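The junction at Pedgate has been under review by the Skornby roads office since January. The office is considering how long drivers should be held at red, and whether the small traffic island should be widened.

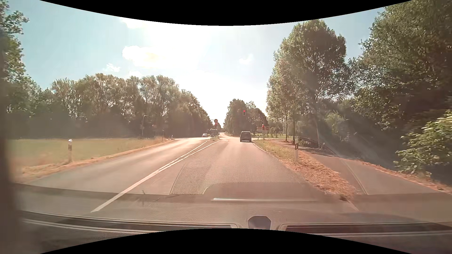
Signals at red on the approach to the junction, with a van ahead.

Zsófia Vörös, who leads the review, notes that the present cycle was set when traffic was lighter. The junction now carries 900 vehicles in the busiest hour of the morning. A trial cycle will shorten the longest wait to 40 seconds. The white lines leading to the island will be repainted before it begins.

Comments

Kimutai Shirima: Forty seconds would be very welcome at school time.

Boonmee Rojanasak: Please look at the low sun too. I can hardly see the lights some evenings.

This site uses cookies. Accept | Manage settings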